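Gripper trials at the Gelero workshop: a small gallery

We promised a few of you that we would put up something from our gripper comparison once the dust had settled, and it has very nearly settled, so this is it. Over the winter we have been trying out three hand-held grippers side by side: the Plenia, which we have had the longest and know best; the Nosto, which came to us in January on a generous loan; and the Oksanen, which is the lightest of the lot and the one that visitors always want to pick up first (we do let them, if they ask nicely and mind the cable).

The idea was to use each one for the same set of everyday jobs, such as picking up a cup, turning over a book, putting a lid back on a jar and folding a tea towel, and to look at the recordings afterwards to see which gripper gave us the cleanest view of its own fingers and the fewest sore wrists. We managed 484 recordings altogether, of which 300 were good enough to keep. The rest were spoilt by one thing or another, mostly by us forgetting to press the button firmly, which is a humbling thing to watch back one after another on a dark afternoon with a cold cup of tea.

A word about the fingers, as that is what most people write in to ask us. We began with smooth pads on everything and moved to textured ones part way through, and I don't think any of us would willingly go back. A smooth pad is lovely on a glossy box and hopeless on a tea towel. The textured ones took hold of nearly everything we offered them, with the exception of one very small spoon, which has since been retired to the kitchen drawer where it is much happier.

We also spent far longer than we meant to on where the camera ought to look. Tilt it down and you get a beautiful view of the table and lose the room entirely; tilt it up and you have the whole room to find your bearings by, but the gripper's own body takes up a good deal of the view. Both have their uses, and we have gone back and forth on it more often than I would like to admit.

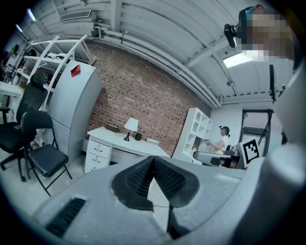

The camera's view past the two black textured finger pads and out across the workshop, brick wall and all. A black-and-white marker board sits over on the right.

Views like this one were a great help when we came to compare the cameras. The things we looked for first were straight edges and plain corners, the sort of thing a desk or a bookcase gives you for nothing, and then whether the marker board was still crisp enough to be read. On the Nosto we could pick it out comfortably in most of the recordings. The Oksanen was a little softer towards the sides, though it coped far better than I had expected with bright ceiling lights, and we have grown rather fond of it for that reason.

Cables deserve a paragraph of their own, and I will try to keep it short. Every gripper we have tried has one in the wrong place. If it runs down the middle it shows up between the fingers, if it runs round the outside it catches on your sleeve, and if you tape it to your arm you will forget about it until you stand up to answer the door. We have settled on a loose loop at the elbow with a bit of soft tape, and so far it has held up well through long sessions.

As for weight, we did put all three on the kitchen scales, but the figures mattered less than where the weight sat. The Plenia is the heaviest and yet the most comfortable over a whole morning, I suppose because it balances just above the hand. The Nosto pulls forward a little, and you notice it after twenty minutes or so. If you are choosing one for a group who will be taking turns, do let everybody hold it for a good long while before you decide, including whoever has the smallest hands.

We haven't picked a winner and I am not sure we shall. For the jar lids we reach for the Plenia, for cloth and anything floppy the Nosto, and for a quick try of something new it is nearly always the Oksanen that comes off the shelf. The next round will be about controllers, with the same jobs and the same tea towel, and we would dearly like to hear from anyone who has found a button that tells you plainly it has been pressed. A small click would do!

Last updated: January

169 shares | 103 comments

Recent galleries
Tea towels, socks and other floppy things
Which tape? A long afternoon with seven rolls
Printing our own finger pads, second attempt
Making room: the workshop shelves before and after
Open evening at Gelero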